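Gripper Fault Review, Usutcombe Site
Minutes, Friday, 2:00 p.m.

Present: simulation group, controls group, site safety, test operations. Zedlow joined by phone for items 2 and 3.

1. Previous minutes

Accepted with one correction. The spare wrist cable was delivered to the Gethin bench, and the earlier minutes had it going to stores. No other matters arising.

2. Finger closure fault on the Ulel arm

Test operations summarized the fault. During a tabletop pick run on the physical arm at Usutcombe, the hand received an open command at the start of the approach and stayed closed. The arm continued down to grasp height with the fingers shut and pressed into the table surface. The force limit did not trip. The operator used the stop button. There was no injury. One fingertip pad was torn and has been replaced.

The controller log shows the open command sent and acknowledged. The finger position value reported back was the commanded value, so the arm controller had no reason to hold the approach. Controls confirmed that the hand driver returns the last command whenever the encoder packet is missing. This behavior was carried over from an older driver and is not mentioned in the current interface notes.

The simulation group has reproduced the condition by dropping encoder packets in the Gethin tabletop scene. Of 179 runs with packets dropped, 17 ended with the fingers closed at the start of the approach. The remaining runs recovered before the arm moved. The pear is the pick target in this scene.
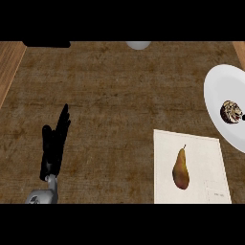 Fig. 1. Gethin tabletop scene, simulated. Fingers held together; pear on the white sheet at lower right.

Zedlow asked whether the closed posture could come from the grasp planner. The simulation group said no. The planner was bypassed in a second batch, with open and close commands sent by script, and the fault still appeared. Zedlow accepted this and will stop work on the planner side.

Site safety noted that the simulated table is rigid and the contact forces from these runs should not be used to estimate load on the real fingers. Agreed. Any load figure in the fault report is to come from the physical arm log only.

3. Force limit

The wrist force limit was set to 60 N for the run. Controls found that the limit is masked during the last part of the approach, to avoid false trips when the fingers touch the object. The mask was meant to cover finger contact and also covers contact with the table. The setting is in parameter 2538.

There was some discussion of removing the mask entirely. Test operations objected that false trips would return on light objects and the pick schedule would slip. Site safety's position was that a masked limit is not acceptable while the hand can report a position it has not measured. It was agreed to remove the mask now and look at a narrower one after the driver is corrected.

Zedlow asked for the parameter history. Controls has the change record but not the reason for the change — the comment field is blank.

4. Interim restrictions

Effective from the end of this meeting:

Physical arm runs are limited to reduced speed.
The operator checks by eye that the fingers are open before releasing the arm to approach.
Nobody reaches onto the table while the arm is enabled, including between picks.
Simulated runs may continue without restriction.

Site safety will post the restrictions at the cell. Test operations asked how long they will last. They stay until the driver correction has been tested on the physical arm and site safety has signed the release.

5. Actions

Controls: change the hand driver so that a missing encoder packet raises a fault and holds the arm. Remove the mask in parameter 2538.
Simulation group: add the packet drop case to the regular Gethin test set. Rerun with the corrected driver.
Test operations: inspect the remaining fingertip pads and the wrist mount. Send the physical arm log to Zedlow.
Site safety: open the fault report and attach these minutes.

6. Other business

The stop button on the Usutcombe pendant is stiff. It worked when needed, but test operations will swap the pendant before the next run.

Next meeting when the driver correction is ready for review. Meeting closed 3:10 p.m.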